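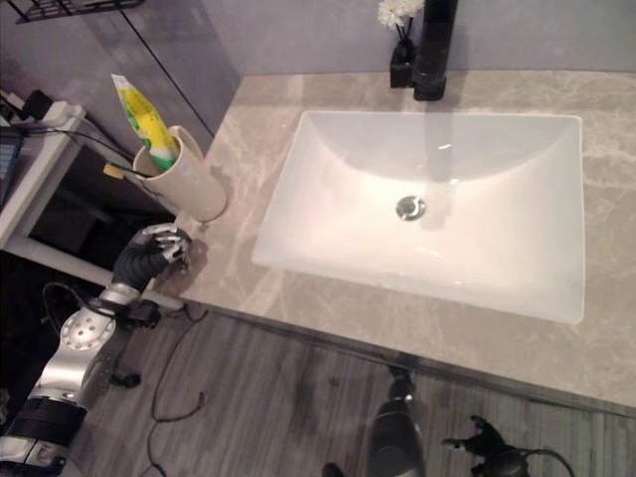 I have an opinion about toothbrush cups, and I've been boring people with it for long enough that I may as well write it down. Here it is: every bathroom should have one, it should stand out in the open, and the toothpaste should live in it too.

I know how that sounds. We've had years of magazine bathrooms where there's a slab of stone, a sink, one tasteful stem in a vase, and no sign that anybody in the house has teeth. Everything gets shoved in a drawer. And I fell for it completely! When we redid the bathroom in the Entwistle Street place I bought drawer dividers. I bought a little bamboo tray for the drawer. I told my whole family that from then on the counter was going to be clear, and I meant it.

Well, a toothbrush drawer gets disgusting. You brush your teeth, you shake the brush off, and then you put a damp thing in a dark box and close it. Within a couple of months there was a chalky ring at the bottom of every divider and a smell I can only call minty basement. I took the tray out to wash it and found a hair tie glued to the wood with toothpaste. I don't even own hair ties.

A cup fixes most of this. The brush stands up with its head in the air, the way it wants to, and the tube goes in beside it. Yes, the tube leans. It's going to lean whatever you do, because a toothpaste tube is taller than any reasonable cup and heavy at one end. Let it. My friend Abena Agbenyega thinks a leaning tube makes the whole room look sloppy and keeps hers lying flat behind the faucet, where it picks up water and leaves a gummy streak on the stone. We've argued about this over dinner more than once and neither of us has moved an inch.

Now, which cup. I'm fussy here. Glass shows every drip. Clear plastic is worse, it goes cloudy and then you feel like you're keeping your toothbrush in a hospital. The ones with a lid and holes are a trap, and I'll come back to that. What you want is a plain, straight-sided cup in a color that isn't quite white. Cream is perfect. Cream next to a beige or gray counter looks like you chose it, and it doesn't show the splash marks until you're ready to deal with them. A bit of a rim is nice for picking it up with wet fingers. It does not need to say BATHROOM on it.

About the lids: I owned one for a while, bought on a trip to Muvelville, four round holes and a slot. The holes were sized for the toothbrushes of some earlier, thinner age. My brush sat on top of the thing like a cork. The slot was for the toothpaste, and it worked beautifully until the tube was about half empty and started folding over. And then you have to scrub the underside of the lid, with what? A toothbrush, obviously, so now you need a spare toothbrush, and where does that one go?

Placement matters more than people think. I like the cup toward the back of the counter and off to one side, on the side of whichever hand you don't brush with. Keep it away from the front edge, where a sleeve will get it. Mine went over the front one morning and I spent ten minutes picking bits of stoneware out of the bath mat. If you have an undermount sink you've got an extra reason to love all this, by the way, as you can wipe straight across the stone and into the bowl. Lift one cup, wipe, put it down, finished.

I'm not against pretty things either! Keep the flowers. A small dark vase with something white in it does wonders for a bathroom, especially if you went for a black faucet like half the people I know. I just don't believe the flowers look worse for having a toothbrush in the neighborhood. The bright tube with its loud printing used to bother me, and I even looked into those dispensers that hide it. Then I stopped seeing it, the way you stop seeing the label on the dish soap.

The one rule I'd add is wash the cup. Lamisi Ackah, who I shared an apartment with for three years, did hers every time she changed the towels and it never grew anything at the bottom. I do mine when I remember, with hot water and the bottle brush, and I let it dry upside down before the brush goes back.

Our drawer holds Band-Aids and nail scissors now, plus the bamboo tray, which I can't quite bring myself to throw out. If anybody wants it, it's been washed twice.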